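Marchand House – worth renting there?

tomhal_84
Looking at a one-bedroom in Marchand House, fifth floor, canal side. The agent is Estudance. The rooms looked fine but I only had ten minutes. Anyone living there now? Mainly want to know about noise and heating bills.

brickend
Lived there until November. Walls are good, windows are not. You hear every delivery truck from 5 in the morning if you face the street. Canal side is quieter. Heating is electric panels and I paid 100 a month in winter with the living room one off half the time.

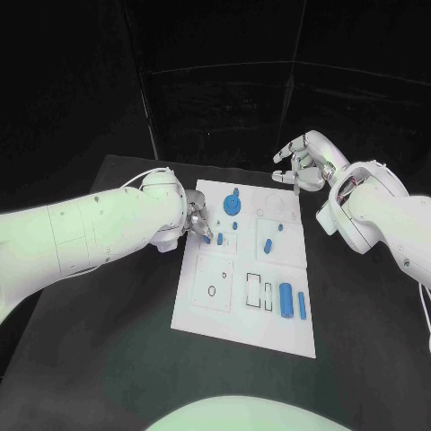 The lobby looks great, all that green tile, but the elevators are slow and one was out for 7 weeks while I was there. Ferico runs the building and they do answer emails, just not fast.

parapet
Can't agree on the windows. I'm on the street side, third floor, and I sleep fine. They replaced the seals last spring. Maybe yours were the old ones.

brickend
Mine were done too. Made no difference to the trucks.

okra_lane
Have you looked at Prakside across the bridge? Older brick building, 284 units, bigger kitchens. No balconies on the lower floors though, and the parking is first come first served.

tomhal_84
Saw Prakside last month. Liked the kitchens, but the hallways were dark and I do want a balcony. Does the Marchand balcony get any sun?

parapet
Canal side gets it from about 3 pm. It's narrow – two chairs and a plant, no table. Ask Estudance which storage cage goes with the unit, mine wasn't on the lease and I had to chase it.

tomhal_84
Thanks, will ask. Second viewing is at 6 pm so I'll check the panels too.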